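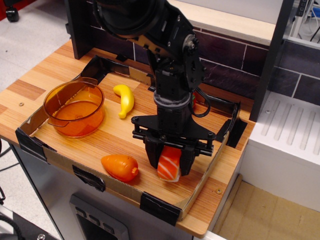
サーモンのにぎり(おもちゃ)。白いスジまでちゃんと入ってる

ホーム 検索 通知 保存済み
柴田リク(Riku Shibata)
連続投稿・読了 6分

海外の小さい町で酢飯を作り続けてる人間の、今のところのまとめを書きます。長いです。プロじゃないです。実家も寿司屋じゃないです。ただの食いしん坊が台所で失敗した記録だと思って読んでください

ゲルトン(Gelton)に引っ越してきて最初に困ったのが米でした。スーパーにあるのは長いのと、リゾット用と、牛乳で煮るデザート用。で、最初の冬はデザート用の丸いやつで酢飯を作ってました。味は悪くないんだけど、冷めるとなんか重いんですよね…

今はIkikっていう食材店で短粒米を買ってます。駅の裏の、看板がちょっと傾いてる店。米袋の隣になぜか毛糸が売ってる。入荷は水曜で、木曜に行くともう大袋がないことがある。毛糸はいつもある

で、酢飯。昔は「酢・砂糖・塩を混ぜてかけるだけでしょ」と思ってた。まあそうなんですけど、かけるタイミングで全然違うものになる。炊けてから電話に出たりすると、もうだめ。表面だけ酸っぱい普通のごはんになります(経験者)

わたしの分量は米2合に酢大さじ3、砂糖大さじ2、塩小さじ1。実家よりちょっと甘さ控えめです。母に言ったら「それは寿司じゃなくて健康食品」って言われました。ひどい

水は少なめ。炊飯器の寿司めしの線がある人はそれで。うちは鍋なので線も何もなく、米と同量ぴったりから始めて、新しい袋を開けるたびに一回目は様子見です。一回目のは自分で食べる。お客さんには二回目から

混ぜるときの桶、欲しいですよね! わたしも欲しい。でも持ってない。今は大きめの耐熱皿でやってます。グラタン用のやつ。浅くて広いから冷めるのが早いし、角にしゃもじが入るからそんなに不便じゃない。ただ、グラタンの日と寿司の日は重ねられない

うちわは日本から持ってきた商店街の夏祭りのやつ。骨が一本折れてるけど現役です

💬 14 🔁 38 ♡ 212

次、魚の話。ここからが本題かもしれない

生で食べる魚はル・ゴフ(Le Goff)という魚屋で買ってます。最初は「生で食べたいんですけど」って言うのがものすごく恥ずかしくて、何も聞かずに買って結局焼いてました。3回くらい焼いた。おいしかったけど、寿司の口で帰ってきて焼き魚を食べる夜の、あの感じ

4回目にやっと聞いたら、店のディディエさん(Didier Riviere)が普通に「じゃあこっちじゃなくて奥のだね」って。早く聞けばよかった!!

それ以来、買うときは必ず「生で食べる用」と先に言うようにしてます。見た目がきれいかどうかで自分で判断するのはやめた。素人が見てもわからないです。わからないものは聞く。「今日はない」と言われたら焼く日か、玉子の日にする

玉子の日、じつは好き。きゅうりと玉子と、ツナをマヨネーズであえたの。子どものころの誕生日がいつもこれで、刺身が並んだ記憶があんまりない。なのに大人になって「手巻きといえば刺身」と思い込んでたの、なんでだろう

海苔は妥協しないほうがいい。安いのを買って、巻いた瞬間に噛み切れなくて全員が無言で引っぱる会になったことがあります。あれ以来、海苔だけは日本から送ってもらってる。軽いから送料もかわいいもんです

あと海苔は食べる直前まで出さない。お皿にきれいに並べて写真を撮って、とかやってるうちにしなっとします。並べたい気持ちはわかる

先月のピルンポート(Pirnport)の持ち寄り会の話もしていいですか。港のほうの集まりで、友だちのコランタンに誘われて手巻きを担当したんです。一人でたぶん米を炊きすぎた

手巻きって、説明しないと誰も巻けないんですよね。当たり前なんだけど忘れてた。海苔にごはんを全面にのせて、サーモンを山盛りにして、閉じない。閉じないからそのままタコスみたいに食べる。それはそれでうまそうだった

アベネゼルは最初から最後まで海苔とごはんだけで食べてました。「これだけでいい」って。酢飯を作った側としては、ちょっと泣きそうにうれしい

醤油をごはんにだーっとかける派もいて、昔のわたしなら心の中でいろいろ言ってたと思う。今はもう、好きに食べてほしい。小皿を出し忘れたのはわたしだし

♻️ ここまで読んでくれてる人いるのかな。もうちょっとだけ続きます

にぎりにも一応挑戦してます。一応ね。形がぜんぜん揃わない。最初に作ったのはおにぎりに魚が乗ってるだけのもので、一個でおなかいっぱいになりました

コツとして自分に効いたのは、ごはんを「少なすぎるかな」と思う量からさらに減らすこと。あと手水をつけすぎない。びしゃびしゃの手でにぎると底から崩れて、醤油の皿の中で解散します

ぎゅっとやりたくなるんですよね、崩れるのが怖くて。でも固いにぎりを噛むと、せっかく空気を入れながら混ぜたのが全部なくなってる。崩れたら箸じゃなくてスプーンで食べればいいや、くらいの気持ちでやるほうが、むしろ崩れない気がする

サーモンは斜めに切るとそれっぽくなります。白いスジをまたぐように包丁を寝かせて、手前にすーっと一回で引く。のこぎりみたいに往復するとギザギザになる。うちの包丁は切れないので毎回ちょっとギザギザです。研ぎに出したい。出してない

道具に2,000円以上かけたことがないんですが、次に日本に帰ったら包丁だけはちゃんとしたのを買うつもり。おすすめがある人、教えてください。左利きです。左利き用って高いんですよね?

残った酢飯は冷蔵庫に入れるとぽそぽそになるので、うちでは翌日は炒めます。酢飯チャーハン。想像すると微妙だけど、卵と長ねぎと胡椒で炒めると酸味がほとんど気にならない。ラファエルには「最初からこっちを作ればいいのに」って言われました。もう呼ばない(呼びます)

12月はまた何人かうちに来るので、今度はちらしにしようと思ってます。巻き方を説明しなくていいし、にぎらなくていい。れんこんが手に入らないのだけが悩みで、今のところ候補はかぶの甘酢漬けです。しゃきしゃきして白ければいいかなって…どう思います?

かんぴょうは諦めました。しいたけの甘煮は前の日に作ります。錦糸玉子は絶対に太くなるので「太糸玉子」と呼んでごまかす予定

追記:酢は何を使ってるか聞かれたので。米酢があるときは米酢、ないときはりんご酢。りんご酢のときは砂糖をほんの少し減らしてます。白ワインの酢も一度やったけど、わたしはちょっと香りが気になった。好きな人は好きかも

追記その2:包丁のおすすめたくさんありがとうございます! 左利きの人こんなにいたの! 返信は明日ゆっくりします、今から米を研ぐので

💬 41 🔁 96 ♡ 530
返信をさらに表示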